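To: Member Library Contacts
From: Delivery Services Office, Westumora Library Cooperative
Date: 29/01/2021
Subject: Re: [delivery-l] Bags, labels and the new route schedule

Dear colleagues,

The Delivery Services Office has received several replies to its earlier notice on the route schedule. One of them, sent by the circulation department at the Turcotte branch, raises points that other libraries have also put to us by telephone. With that department's permission it is quoted in full, and our answers follow.

> Good morning,
>
> We have read the notice about the spring delivery schedule and would
> like some details before we arrange our staffing.
>
> First, the notice says that the Turcotte stop will move to the
> afternoon. Our back door is locked after the lunch hour and the person
> at the front desk cannot leave it. Will the driver come to the front,
> or do we need to give the office a second key?
>
> Second, we understand that book bins will remain in use for large
> shipments but that smaller branches may send items in cloth bags. We
> have a closet full of old bags with other libraries' names on them.
> Should these be returned, and to whom?
>
> Third, our paper labels keep coming off in cold weather. We have been
> using tape, and the tape leaves a residue on the covers. Is there an
> approved label?
>
> Finally, patrons ask us every day how long a hold will take to arrive.
> We would like to give the same answer as everyone else.
>
> Thank you,
> Circulation, Turcotte Branch

1. Afternoon stops

The Turcotte stop moves to the afternoon beginning in April. The change applies to the three branches on the eastern route and allows the van to collect from Pillon in the morning, when that library has a clerk at the loading door. Drivers will use the entrance listed on each library's site sheet. If your site sheet says "rear" and your rear door is locked in the afternoon, please send a corrected sheet. We would prefer not to hold additional keys. A driver who finds the listed door locked will ring the bell once, telephone the desk, and wait five minutes before going on to the next stop.

Libraries that share a building with another town department should tell that department of the new time. Last year two deliveries were accepted at a tax counter and stayed there over a long weekend.

2. Bins and bags

Gray bins remain the standard container for any shipment that fills one. A branch sending fewer items may use a cloth bag, provided that it has a flat base and can be closed well enough that nothing slides out when it is set down in the van. Drawstring bags are no longer accepted. Plastic shopping bags were withdrawn from the service two years ago and should not come back into use, even for a single DVD.

Any plain canvas tote of ordinary size is suitable. Libraries do not need to buy bags from the Cooperative, and donated bags are acceptable if they are clean and their handles are sound. Please fold the top over before the bag leaves your building and attach the routing slip to the handle.

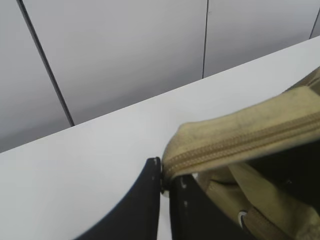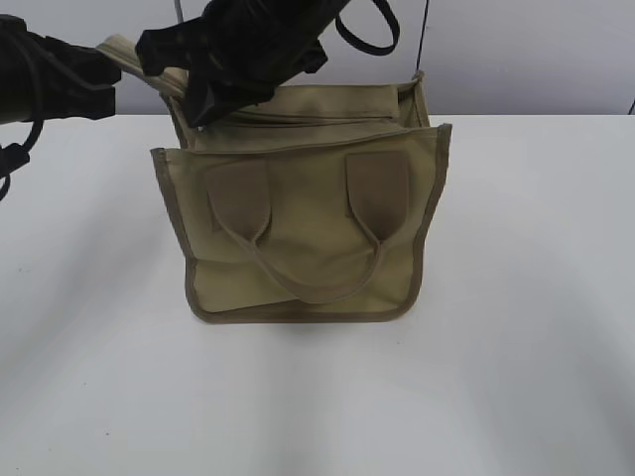

White tabletop and gray wall panels (first picture); khaki canvas tote (second picture).

Bags printed with another library's name may be kept and used. Only the routing slip decides where a bag goes, and drivers have been asked to disregard any printing on the cloth. A library that wishes to recover its own bags may post a request to this list. The office will not sort or store them. Please empty each bag completely before it is used again, including any inside pocket, where small items such as audiobook discs and museum passes are easily missed.

Bags should be packed with the heaviest books at the bottom and lying flat. Picture books may stand upright along one side. A bag that one person cannot lift comfortably with one hand is too full and should be divided. Oversize atlases, framed prints and game boxes continue to travel in bins regardless of the size of the shipment.

3. Labels

The office has tested the Clekano removable label through the present cold season and has approved it for all member libraries. It may be placed on plastic book jackets and on hard media cases. It should not be placed on paper covers or on anything from a local history collection, for which a paper band is still required. Labels are supplied in packs of 600. Each branch will receive one pack with its April delivery, and central libraries will receive two. Additional packs may be requested on the usual supply form.

Please do not tape over a label. If tape has already left residue, the mending desk at Pillon can advise on removing it, and we ask that staff consult that desk before using any household cleaner on a cover.

4. What to tell patrons

We recommend that all libraries use the following wording: "Most items held for you at another library will arrive within 10 days." The wording allows for the period during which returned materials are currently set aside before they are handled. It does not apply to items on order or to titles with a waiting list, and desk staff should check the status of the record before giving an estimate.

The eastern route carried over 500 items a day for most of the fall, and the van on that route has little room to spare. Libraries can help by clearing expired holds on the day they expire and by sending them out on the next available run.

5. Missed pickups

A missed pickup should be reported by noon of the following working day. Give the name of the library, the number of containers waiting, and whether any of them holds material borrowed from outside the Cooperative. Reports sent to a driver's personal telephone cannot be tracked, and the office asks that this practice stop. The western and central routes are unchanged, and libraries on those routes need not submit a new site sheet unless their entrance or opening hours are different.

Corrected site sheets may be returned by reply to this message or by courier. Please address replies to the office and not to the whole list unless the question concerns other members.

Respectfully,

Delivery Services Office
Westumora Library Cooperative

Recent messages in this list
Site sheet template, revised
Routing slips: please use the two-letter library code
Paper bands for local history loans
Re: Returned museum passes
Spring delivery schedule, eastern route

Contact the list owner | Copyright Westumora Library Cooperative | Back to top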